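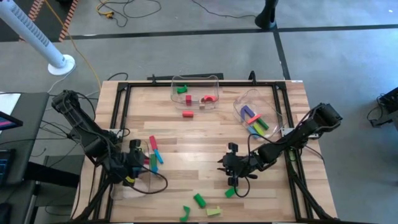
Le Roux replied overnight that the closing force on their gripper should be left at the factory value until the fingers have done 2,000 cycles, and that any comparison made before then is not worth much. I read it before starting and decided to carry on with the comparison, with a note of the cycle count beside each result. The counter stood at 1,659 at the start of the morning.

3 April 2025. Bench day, both arms.

Set-up as at the end of March. Brarkari gripper on the left arm (yellow tape low down on it), Le Roux on the right, both driven from the Trodano controller. Block set spread over the table and between the clear bins. I did not lay the blocks out to a plan. The aim was to compare the two grippers on mixed shapes, and a tidy grid favours whichever one has the wider opening.

Started with the zero check. Left arm came back to its home position within tolerance on every try. Right arm was out at the wrist joint, always in the same direction, so I took it for an offset and corrected it in the joint table. Repeated the check afterwards and it held. Saved the old table under a separate name in case the correction turns out to be wrong under load.

First block of trials: rectangular pieces only, picked from above, put down in the bin on the same side. Both grippers manage these. The Brarkari closes faster and stops harder. The Le Roux slows down over the last part of its travel and the current trace is much smoother. On foam the difference hardly shows in the result, but it shows in the log: the Brarkari gives a sharp spike at contact and the controller sometimes reads it as a fault. Raised the fault threshold by one step. No more false stops on the rectangular pieces after that.

Second block of trials: arches. These are the awkward ones. If the fingers come down across the legs, the foam bends inwards and the piece turns in the grip. If they come down across the thickness it is fine with either gripper. The planner picks the approach from the top camera and it chooses wrongly when the arch lies flat, where the outline is nearly as wide one way as the other. This has nothing to do with the grippers and I should stop recording it against them. Added a column for "approach wrong" and went back through the morning's rows to move the affected ones across.

Third block: cylinders and curved pieces. The Brarkari fingertips are narrower and get between pieces which are lying close together. On a cylinder lying on its side they also push it away if the first touch is off the centre line. The Le Roux pushes it as well, but the slow last part of the travel gives the second finger time to arrive. I would choose the Le Roux for round parts and the Brarkari for crowded ones. Not a strong preference yet.

Trodano notes, for my own use later:

- Command rate left at 200 Hz. The two arms can be run together at this rate without dropped packets.
- Gripper commands wait in the same queue as the arm commands. A long arm move holds up a close command. Worked around it by splitting the moves.
- The log writes gripper position in counts for one side and in millimetres for the other. Converted by hand today. Needs a script.
- Emergency stop tested from both sides before the first trial and again after lunch. Fine.

After lunch I went on to the small pieces, with a camera angle low over the table. From above, the fingers hide a small block at the moment of contact, and I have been guessing at what happens there.
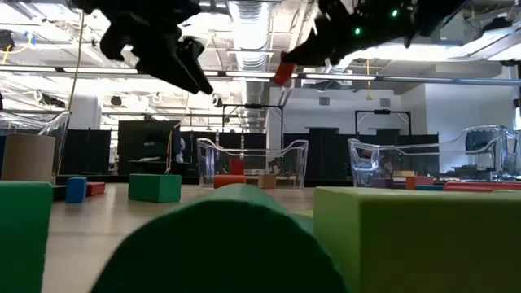 The message back from Brollness was that a low camera is only useful for checking and should never go into the control loop, as anything large at the front of the table will block it. I agree with the second half. The big green pieces at the front hide part of the table from this angle and I would not want the planner to depend on it. As a way of seeing how a fingertip meets a small block it is far better than what I had.

The right gripper will hold a small red piece right at the fingertip. The question is whether it should be allowed to. A hold that far out leaves very little contact, and a handover between arms would start from there. Tried six handovers, right to left, at reduced speed. The log has four complete and two where the left side closed before it had reached the piece. Both of those go back to the shared command queue, as far as I can tell from the time stamps. Reran the timing offline with the moves split more finely and the early close disappears on paper. Not yet tried on the arms.

Force setting on the Le Roux left alone all day, as they asked. I still think it is too high for foam. The trace flattens out well before the end of the close, so the last part of the force does nothing apart from squashing the block. Will lower it once the counter has passed the figure in their message.

Cable on the right arm wants re-routing at the wrist before the next long run. It limits the last part of the roll and I have been keeping the targets away from that range by hand.

To do next:

- Script for the counts to millimetres conversion.
- Split moves on the arms at reduced speed, then repeat the handovers.
- Swap the grippers left to right and run the rectangular pieces again, otherwise I am comparing arms as much as grippers.
- Ask Trodano whether the gripper can have its own queue.
- Reply to Le Roux with today's traces and the counter reading.

Controller shut down, both arms parked, logs copied to the bench machine.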